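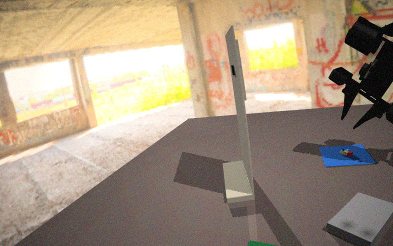
Stories > Short Fiction > School Years

Newest Archive Authors Submit Contact

Filed under: robots, school, under ten minutes

The Blue Square

Rahel Thaler had the lab key because she lived closest. She let herself in at seven, turned on the heater and woke up the computer. The run had finished in the night. She wrote the number on the whiteboard under the others and went to fill the kettle.

When Milan Meijer came in he looked at the board before he took his helmet off.

"Sixty," he said.

"Sixty per cent."

"It was 60 last time."

"I know. I wrote that one up too."

The club had entered the Kodness Cup in the simulation division, for schools that couldn't afford an arm. Auer College couldn't. What it had was one decent computer and Ms. Hollenstein, who taught physics and had once worked on elevators. The task was to get the gripper down to a blue square on a table, pick up the tiny thing lying on it and carry it to the pale box. The judges would run every entry 1000 times in places the students had never seen.

That was why Leonie Moser kept changing the room. She had put the table in a kitchen, then a church, then a parking garage. The latest was a wrecked concrete building with graffiti on the walls and white sky in the openings where the windows should have been. It was her favourite. She said she would live there if it had plumbing.

She arrived at half past seven with a bag of rolls from Broturby and sat down at the keyboard with her coat on.

"Show me a bad one," she said.

Rahel found a bad one. The gripper hung over the blue square with its fingers open. It started down, stopped, and drifted off toward the upright panel. It closed on nothing beside the panel and lifted the nothing carefully into the box.

"Well, it's polite," Milan said.

"Show me another."

They watched nine. In most of them the arm did the same thing. Leonie ate a roll over the keyboard and Rahel moved the keyboard.

"It's the church all over again," Milan said. "We should go back to the kitchen. We were at almost 80 in the kitchen."

"They won't be judging in the kitchen," said Rahel.

"They might."

"Rosalie wouldn't go back to the kitchen," Leonie said, and then looked as if she wished she hadn't.

Rosalie Mayrhofer had written most of the code. In March her father had taken a job with Baketti, two provinces over, and she had gone with him and joined the club at her new school, which had also entered the Cup. She had left her notes in a blue binder. Milan had read it once, quickly, and put it on top of the cupboard. He hadn't answered her last two messages either.

Rahel stood on a chair and got the binder down. She turned to the back, where Rosalie had kept a list headed THINGS I DIDN'T GET TO. Number four said: shadows?

"Shadows question mark," she read.

Milan took the binder from her. He stood there with it for a while.

"Play the first one again," he said. "Stop it before it moves. There."

The panel's shadow ran out across the table in a long dark band. There was a big one on the other side too, with four straight sides, and ragged ones around the blue square. The thing on the square was so small that its own shadow was hardly more than a smear.

"The kitchen had a flat light," Leonie said slowly. "I never gave it a sun. The garage either."

"The church?"

"The church had windows."

Milan sat down on the chair Rahel had been standing on. "So it's been looking for the thing by its dark part."

"Maybe," said Rahel. "Or that's one guess and there are ten others. Can you move the sun?"

"I can put it anywhere."

"Put it everywhere, then."

It took Leonie until the first bell to set up. Every run would get the light from a different side and a different height, and some would get hardly any. Ms. Hollenstein came in for a box of magnets, read the whiteboard and asked how many runs they wanted.

"3000," said Leonie.

"On that machine? You'll be here tomorrow."

"We'll be here tomorrow anyway," said Milan.

Rahel started it. The counter in the corner went to one and stayed there a long time before it went to two. She turned the monitor off so the caretaker wouldn't, and wrote DO NOT UNPLUG on a piece of masking tape.

Milan was still in the hallway when she locked up. He had his phone out.

"How do you spell Mayrhofer?" he said. "I've only got her in here as Rosie, and that's the old number."

Rahel spelled it for him. He typed it in with one thumb, and they were both late for chemistry.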